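Notebook, April, dye bench. Continued from the Trurden wool trials.

Started the second madder bath at 9:20. Weight of dry yarn 815 g, all from the same Heo cones as before, washed twice with the neutral soap. Mireille had prepared the alum the evening before and left the yarn in it overnight, covered. I squeezed it by hand and did not rinse.

The first bath came out too brown. Innes thinks the heat was too high at the end and I agree with him, because in my notes the thermometer is written only until lunch. This time I stay under 65 degrees and I write the value each quarter of an hour – the sheet is in the blue folder. Aušra asked also if our tap water is too soft for madder. I added a spoon of chalk to the pot, same as in her recipe from Clastis. If the red is better I will not know which of the two changes did it. I accept this for now, there is not enough root for separate tests.
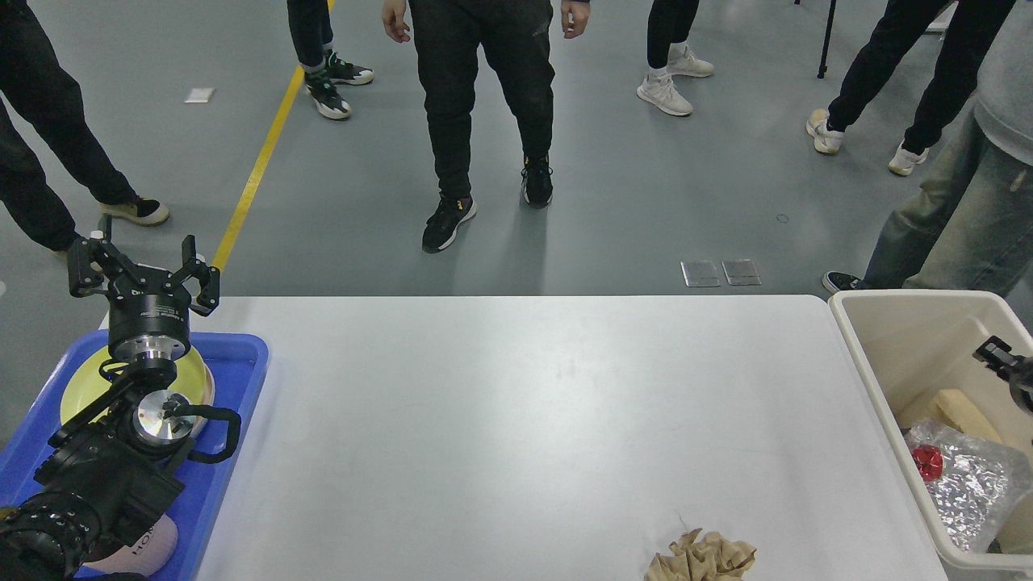
White table, blue tray on the left, beige bin on the right.

10:45, bath at 58. Color on the test thread is orange, a little dull. Noon, 63, clearly more red. I turned the yarn gently and did not stir, as the last time it felted at the ties. Three of the ties were too tight and there are pale rings under them. Blair shows me a looser figure-eight knot, I must practice it.

14:10, heat off. Yarn stays in the pot until tomorrow morning.

To do:
Cut light-test strips from both baths, half covered with card.
Ask Eilidh if she still wants the weaker second dip for her border, or only the strong one.
Order root. The remaining bag is nearly dust and I do not trust it.
Lot number on the new alum is 1596, please write it on the jar also, the paper label falls off when it gets wet.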